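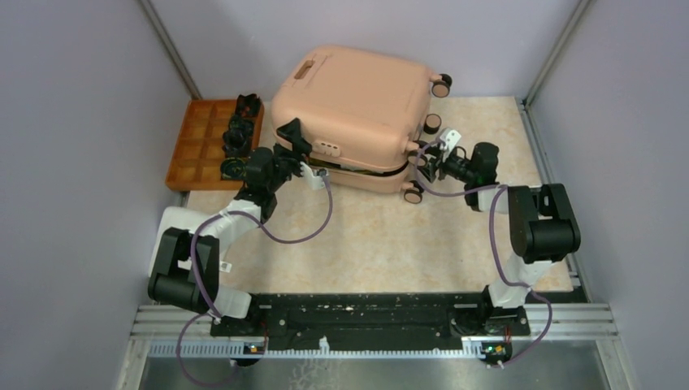
Valise rose à plat, pince droite sur le flanc côté roulettes.

7 octobre 2023, atelier Zondau

Repris la cellule à deux bras. Les fixations Firel de la platine sont resserrées, l'épaule gauche avait encore du jeu en mai. Vitesse limitée à 80 % sur les deux bras. Consigne de serrage à 356 des deux côtés, à revoir à gauche. Le câble violet du bras droit reste trop long, prévoir un collier de plus.

Journal sous le n° 2333. Prochaine séance : 3 essais de suite sans toucher aux réglages.

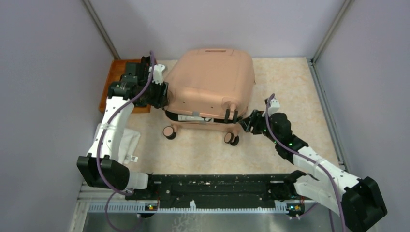 Faut-il refaire le zéro des axes après chaque coupure d'alimentation ?
Oublier cette étape décale les deux bras, donc on le refait à chaque démarrage, bras gauche d'abord.

Reste à commander : colliers, vis M3, patins de pince chez Ruggiero.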